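Week 6 handout: Reading and transcribing family diaries
Local and Family History, evening course
Tutor: Rianne Dijkstra

Last week we looked at census sheets and church registers, which were made by officials and follow a set layout. This week we move to diaries kept at home. They are harder to read and much less regular, and they hold the kind of detail that registers leave out.

The diary we will use was kept by Martha Gunn, a farm wife, from 1887 until a few weeks before her death. It fills 27 small notebooks. Volumes 9 and 14 are missing. Fergus Strachan typed up the first four volumes some years ago, and his typescript is useful, but he modernized the spelling and left out most of the weather. Please work from the scans and use the typescript only to check a hard word.

What a diary entry usually contains

Most of Martha's entries run to three or four lines. She begins with the weather, then the work done, then who came and went. Illness and death are noted in the same tone as the washing. A typical entry reads:

"Cold and clear. Ironed. Mr. Pastero brought back the wagon, one wheel is no good. Baby Ella poorly in the night. Wrote to Mother."

A reader new to this kind of writing may think the writer did not care much about the baby. Do not draw that conclusion from one entry. Read the ten days on either side. In this case Ella is mentioned every day for nine days, always in a few words, and for those nine days there is no ironing.

Identifying people

Martha uses first names for family, "Mr." or "Mrs." for neighbors, and initials for people she sees often. The letter J. stands for her husband John until the spring of 1893. After that it can also mean her brother-in-law James, who moved into the lower house that year. Where you cannot tell which one is meant, write J. in your transcript and put both names in a note. Do not choose.

Keep a name list as you go. For each person write the name as it is spelled in the diary, the volume and date where it first appears, and how Martha seems to know them. Spellings change. The Pastero family is also Pastaro and once Pasture. Keep each spelling in the transcript and join them up only in the list.

Wives present a special problem. Mrs. Pastero in volume 3 and Mrs. Pastero in volume 11 are two different women. The first died in October 1894, and he married again in under a year. Martha does not mention the wedding at all. We know of it from the county register, which is one reason we did registers first.

Rules for transcribing

Copy the line as written, with its spelling, capitals and abbreviations.
Put a missing or unreadable word in square brackets with a question mark.
If you are fairly sure of a word, write it in the brackets before the question mark.
Mark crossed-out words with the word "deleted" in brackets.
Start a new paragraph for each day, even where Martha ran two together.
Give the volume and page number at the top of each sheet.

Dates need care. She sometimes fell behind and wrote up a whole week at one sitting. You can often see this in the ink, which stays the same color for several days, and in remarks such as "I think it was this day that Will came." An entry like that is weaker evidence for a date than one written the same night. Say so in your notes.

Using the diary with other sources

The full diary has 1,757 pages. You are not expected to read all of it. Pick one event and follow it through at least two other sources. Past students have used the school opening, the fire at the Cendov mill, and the sale of the lower house. For the mill fire there is the diary, a newspaper report and the insurance letter. The three do not agree on the day. The newspaper gives the number of sacks lost as 400, and the letter gives 103. Martha says only that John went down to help and came home with his hands burned.

When sources differ, set out each version and say who wrote it, how soon afterward, and what they had to gain. The mill owner had a reason to write a high number in a claim, yet his letter has the lower one. Nobody has explained that well so far, and it would make a good paper.

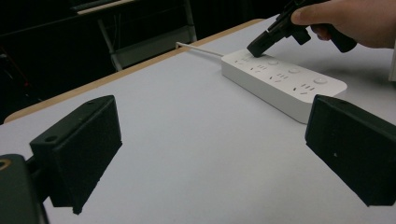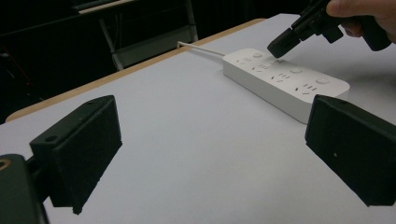
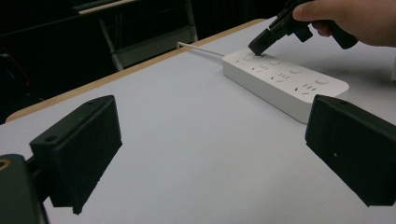

For next week, transcribe volume 6, pages 12 to 20, and bring two printed copies with wide margins. We will compare readings in pairs and then go through the problem words together. Bring a laptop if you want to zoom in on the scans, and charge it beforehand if you can. A white power strip with a row of outlets, like the one lying at an angle on the tabletop, does not go far when the whole class plugs in. Pages 15 and 16 are faint and may be easier to read on a screen with the contrast turned up.

Reading: the chapter on household writing in the course pack, and the introduction to the Strachan typescript. The Wundetier letters are optional. They cover the same valley in the same years and mention Martha twice, once unkindly.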